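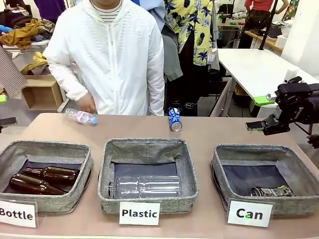

Sep 27, 2023

So I've finally been measured for proper compression stockings, and I have opinions.

A bit of background if you're new. My left leg has been swelling since the spring, mostly round the ankle and up the calf, and by teatime my sock leaves a groove you could lose a pound coin in. The nurse at the Ladthorpe surgery had a good prod, asked a lot of questions and sent me off to be fitted. I'd been wearing a pair of flight socks from the chemist until then (wrong size, wrong length, rolled down at the top like a tourniquet) and she was quite firm that they had to go.

The fitting was at Kokkinos, the little surgical supplies shop in Otwood, next to the key cutting place. I was told to come first thing, before the leg had a chance to puff up, so I got the early bus and was sitting on their step before they'd opened! They measure you in far more places than I expected -- ankle, calf, below the knee, and then the length from heel to knee as well. My calves don't match, which I sort of knew, but it's a bit rude seeing it written down.

I came away with two pairs of the Meltier knee-highs, open toe, in a colour they call sand. It's more of a strong tea. One on, one in the wash.

Getting them on is a sport. The first morning took me so long that my toast went cold and I had to have a sit down afterwards. What works for me now is turning the stocking inside out as far as the heel, getting the foot in properly straight, and then easing it up a little at a time with rubber gloves on. Ordinary washing up gloves, nothing fancy. Don't haul it up by the top band, I did that on day two and heard a small ripping noise that I'm choosing not to think about.

And cream goes on at NIGHT. If you put it on in the morning you'll be stuck at the ankle saying words.

They do feel tight, obviously, but a firm sort of tight, like a good handshake. I was told that if my toes went numb or a funny colour I should take them off and ring up, and so far they've stayed pink. The groove at teatime has gone on the left. My shoes fit again too, even the navy ones with the strap, which I'd more or less given up on.

Washing is easy enough. Mild soap, lukewarm water, rolled in a towel and dried flat on the bath rack. I did put one over the radiator once and got told off at my check.

I'm back to be measured again in November, and I want to ask about the black ones for winter. They had them in the window but not in my size. If anyone has tried the closed toe version with boots, please leave me a comment, I can't decide.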